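4.2 Surplus outlets and the timing of markdowns

The second group of stores in our sample sells overruns and discontinued lines under the same name as the parent chain. Retailers have long moved this kind of stock through jobbers, who buy by the pallet and resell without the label. Harnau, a home goods chain, stopped using jobbers for wallpaper and other wall coverings and opened its own surplus outlet in Fletdale. Patterned goods are a useful case for our purposes. A floral print can be dropped from the main catalog while the rolls themselves remain in perfect condition, so the discount reflects the calendar and the size of the remaining lot, with little effect from wear or damage.

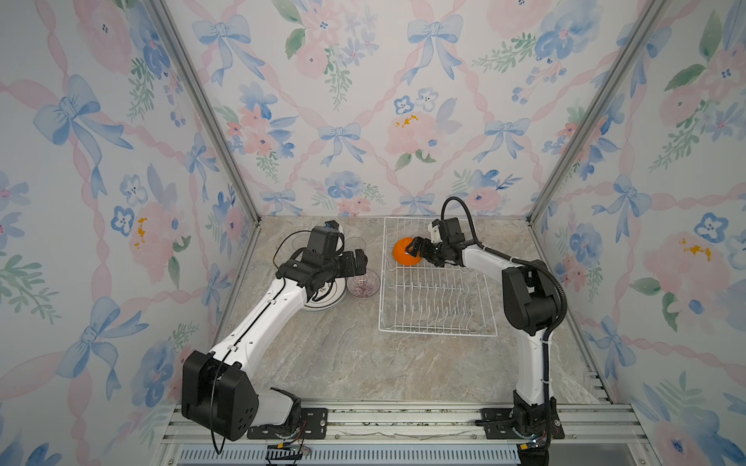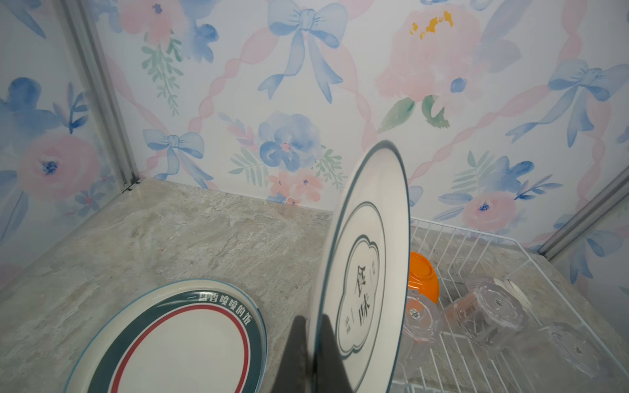 Figure 3. Floral wallpaper with a ribbon lattice and light blue bows, two views.

Yvette Hawthorne objected, when we shared a draft of this section, that remaining lot size matters more than we had allowed. A buyer papering a room needs enough rolls from one dye lot, she wrote, and once the lot is too small for a room the price hardly matters, so a late markdown can fail even when it is deep. We have taken this point into account below by treating lots too small for a standard room as a separate class.

Harnau and its closest competitor, Robichaud, follow different markdown rules. Harnau holds the full price in its regular stores until a pattern is withdrawn, then ships what is left to Fletdale, where it is priced at 60 percent of the original. Robichaud has no outlet. It cuts the price by 20 percent on the regular shelf when a pattern is announced as ending, and makes further cuts at the store manager's discretion. Both chains gave us access to weekly sales records at the level of the single pattern, with dye lot numbers attached. The Robichaud records are less complete, as managers did not always enter the date of a second or third cut. Where the date was missing we used the first week in which a sale was recorded at the lower price.

We followed each withdrawn pattern for 90 days. The two rules lead to different sales curves. At Robichaud, sales rise in the week of the first cut and then fall back close to their earlier level, with smaller peaks at each later cut. At the Fletdale outlet there is no early peak. Sales build slowly and stay fairly even until the lots become too small to be useful, after which they drop off sharply. Leftover stock at the end of the period was lower for Harnau in the large lots. In the small lots we found no clear difference between the chains, in line with the objection above.

One concern is that the outlet may draw customers away from the regular stores. We looked for this in the store at Sitau, the only regular Harnau location close enough to Fletdale to share customers with it. Full-price sales of current patterns at Sitau did not fall after the outlet opened. Sales of paste, brushes and lining paper fell slightly - the outlet carries these as well, at the same prices - and it seems likely that some customers bought them along with their discounted rolls. The August figures for Sitau were left out of the comparison, as part of the sales floor was closed for refitting during that month.

We can't separate the effect of the outlet from the effect of the deeper discount with these data. Harnau changed both at once, and no store in either chain offered the outlet price on its regular shelves. Section 4.3 turns to returned goods, where the two can be told apart, at least for Robichaud. Freight from the regular stores to Fletdale is charged to the outlet in Harnau's accounts, and we have kept it there in the margin estimates that follow.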